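Filed under: Bench notes / Yarn / Linen

March 31, 2020

Wet spinning, lot 321, second week

Carried on with the Sitby flax. Lot 321 is the boiled rove, lot number copied off the bobbin tags. The unboiled rove from the same delivery is still in the store and I am leaving it there until the boiled one is sorted out.

Aim for this stretch is the same as before: a single yarn that will stand up as warp without size. Weft is no problem, we could weave weft from this tomorrow. Warp is where it keeps breaking, always at a thin place, usually one with a slub just before it.

Set up the Dornex with the trough full and let it come up to temperature before threading. Last time I threaded up while the water was still cool and spent the first hour blaming the drafting. The gum in the flax has to soften or the fibers won't slide past one another, and you get lumps followed by almost nothing. Warm trough, slow start, then up to speed.

First bobbins at 400 turns per meter. Yarn looked even coming off the front rollers, a bit hairy. Felt soft. Two ends down in the first half hour, both on the same spindle, and that spindle has a worn traveler. Changed the traveler and it ran clean after that. Should have looked at it before starting.

Second set at 600 turns. Smoother, harder, livelier. It snarls as soon as you let the tension off, so it will want steaming or a rest under load before anyone winds it. I hung a loop with a small weight on it and it curled up on itself anyway.
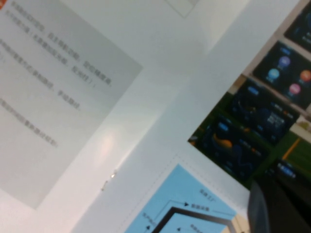
Wall panel with Chinese text.

Drying. Everything went on the open reel and into the warm cupboard. I would like to stop drying on the bobbin entirely. The inside layers stay damp, the outside ones shrink down over them, and the test results come out all over the place depending on which layer you cut from. Dumisani Mabuza agrees but says we are short of reels. We are. I have asked for more.

Conditioning: left overnight in the test room with the door shut. Please keep that door shut. Linen takes up moisture fast and gets stronger as it does, so a damp afternoon with the door propped open will make a bad yarn look like a good one. I found it propped open again with the stool.

Breaking tests on the Wolteo. Same gauge length and speed as before, settings are on the card inside the lid. The best single result was 717 cN, from the higher twist. I don't put much weight on one good piece. The low results matter more for warp and they haven't moved as much as I hoped. The higher twist raised the middle of the range, while the bottom end stayed about where it was. Thin places are thin whatever you do with the twist, and the twist runs into them and makes them brittle.

Looked at some of the broken ends under the glass. On the lower twist the fibers have mostly slid apart, long tapering tails. On the higher twist they have snapped short. So somewhere between the two there ought to be a setting where it does a bit of each. I'd try the middle next, once the drafting is better. Doing it now would just measure the thin places over again.
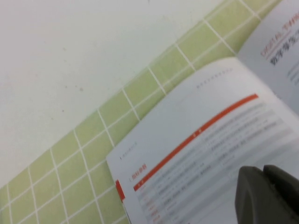

The drafting, then. The reach on the Dornex is set for the unboiled rove, going by the marks on the slide. Boiling breaks the fiber strands down shorter, so the reach wants closing up. If it is too long the short bits float between the rollers with nothing holding them and go through in bunches. That would account for a slub with a thin place right behind it, and those do come at a fairly steady spacing when you run the yarn over the black board.

Closed the reach by one notch and spun a short length. Better on the board. Closed it by another notch and the back rollers started to chew the rove, so back to the first. Did not have enough dry yarn left to test by the end of the day.

Other things noticed:

The back top roller has a flat on it. You can feel it with a thumbnail. Needs regrinding or swapping. Amra Mladenović has the part number from the last order with Kohlhase.

Trough water went brown quickly. Changed it at midday. Brown water leaves a tide mark on the yarn where it sits on the bobbin, and that shows in the cloth even after bleaching.

The drip tray still leaks at the left-hand corner. Put a towel down.

Rove bobbins should be kept wrapped. The ones at the end of the creel had dried on the outside and would not pull evenly for the first few yards.

I went back through the July notes to see how we did the hemp. The reach then was shorter than where I am now, and the boil was longer. There is no record of what the trough temperature was, only "hot." Please write the temperature down, all of us, me included.

Evanthia Tzanetos came by and asked whether we would be quicker doubling the yarn and giving up on a single. A two-ply would cover the thin places, and it would weave. It would also be twice as thick, and the cloth that was asked for is a light one. We could spin finer and double that, but finer makes the drafting harder still. Left it open.
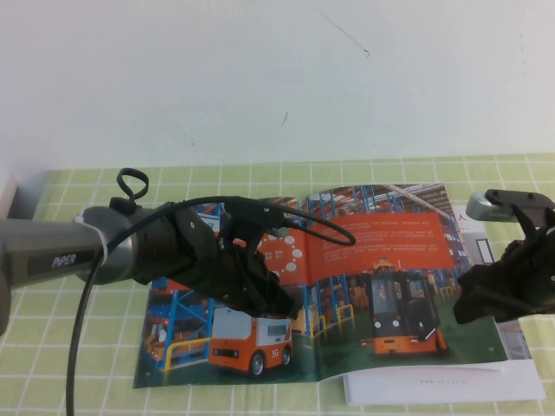

Rhiannon Bellis would go at it from the other side and size the warp, only lightly, with flaxseed boiled up and strained, the way she did for the towel samples. Her view is that no hand weaver expects a linen single to run bare, and that it washes out in the first wash. I said I'd try it on the lower twist yarn, on a narrow warp, and keep an unsized strip beside it to compare.

To do:

Regrind or replace the back top roller.
Spin a full set at the new reach, both twists.
Dry on reels only.
Test from the outside and the inside of the same bobbin once, just to have the difference on paper.
Flaxseed size on a narrow warp.
Ask Sitby how long they boiled this rove, and in what.

Comments

Rhydian Gronow: On the flat roller, check the weights too. When one side was pressing harder than the other I got a flat in no time, and the new roller went the same way.

Amra Mladenović: Part number is in the blue folder under Kohlhase. They only sell them in pairs.

Dumisani Mabuza: Stool was me. Sorry. I was carrying trays.

Rhydian Gronow: Also, strain the flaxseed while it is hot. Once it cools you will not get it through the cloth.

Recent entries

Boiling rove with soda ash, notes on color
Black board checks, how to wind them evenly
Hemp in the wet frame, July
Traveler sizes for the Dornex
Towel samples, shrinkage after washing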